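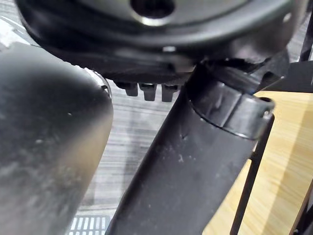
Progress report: Hatumow repair and reuse scheme

Reading time: 2 minutes

Prepared for the Prendergast Fund by Guoqing Jia, 27/01/2020

Visits and loans

The scheme lends hand tools and garden equipment to households in Hatumow and Carnow, and runs repair sessions for people who want to mend their own things. In this period we made 467 loans. Almost 80 went to people who had not borrowed from us before. Garden tools are still the most popular, followed by ladders and carpet cleaners. Carnow is slower than we had planned. The hall there is only open to us in the mornings, and most people who asked to join are at work then. We have asked for an evening slot and are waiting for an answer.
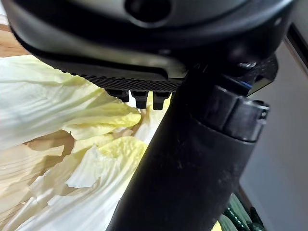 If we get it, we will move one of the Hatumow sessions across for a trial run and report on it next time. The budget does not need to change for this.

Stock and safety

All mains equipment was tested before the winter. We withdrew 14 items, mostly old drills with worn leads, and have replaced nine so far. The remaining five are on order from Hetuso, who have agreed to hold their price until May. 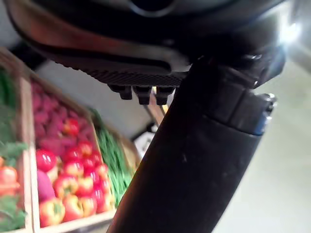

Labelling has taken longer than we allowed for. The first labels came off in use, and several tools went back on the wrong shelf as a result. We now mark each item with a stamped tag on wire and keep a matching card in the loan book. Black kit with a ridged grip, like the crosshatched pad in the photograph, will not hold a sticker well, so it gets a tag as well. Just over half the stock is finished.

Spending

We are £200 under on room hire and slightly over on spare parts. With your agreement we would like to move the room hire money into parts, mainly for mower blades and extension leads. The full accounts will follow with the next claim.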